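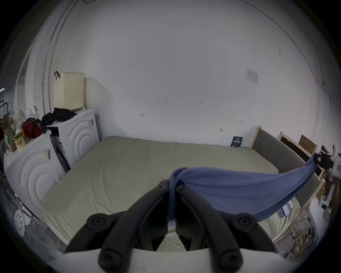 tamsin_k: Yes to folding on the bed! I did it standing at the kitchen counter for years and my back hated me for it. A mattress is the biggest flat surface most of us own and it's just sitting there all day.

ouzel44
Right?? I moved my whole laundry routine into the bedroom in August and I'm never going back. Wash, hang, then everything gets carried over and folded on the sheet. Towels first because they go fast and it feels like you're winning already. T-shirts after that, socks dead last.

BriarPatchDad
Going to disagree a little. If you fold on the bed, you have to finish before you sleep. I never finish. The pile goes on the chair, then on the floor, then I'm wearing it off the floor. A table at least lets you walk away.

ouzel44
But that's the beauty of it — you can't walk away! You want to go to bed, you finish the pile. Best deadline I've ever had.

mossyfork
My problem is towels that come out of the washer wrung into a rope. Anybody else? I fold them like that and they stay crooked in the closet.

tamsin_k
Take one end in each hand, let the twist fall out, then give it a good snap. Way easier with two people on the big ones. My kid thinks it's a game and I am not correcting her. And drop the spin if your machine lets you. Mine was set way up there and I took it down to 90 minutes on the gentle program, and the towels are so much softer!

BriarPatchDad
90 minutes is a long time for towels. I do the quick one, it's fine.

ouzel44
Depends on the load. I've got the Wuvent front loader and the quick wash leaves mine smelling a bit off. The long one doesn't.

pennywhistle_9
Can we talk baskets? I want one with holes in the sides and a handle that won't cut into my fingers. The Sulleck one cracked on me after 3 months.

mossyfork
I have the Drurnum with the strap handle. Love it love it. Holds up to two full loads if you squash things down, and it sits on top of the washer when I'm not using it.

BriarPatchDad
The top of my washer is where bags go to live. I cleared it off once and had a place to fold for maybe an hour.

pennywhistle_9
Ha, same, every tote I own is up there. OK, looking at the Drurnum. Does it come in a light color?

mossyfork
Mine's a sort of oatmeal. I think there was a gray too — I'll check the label tonight and post the size.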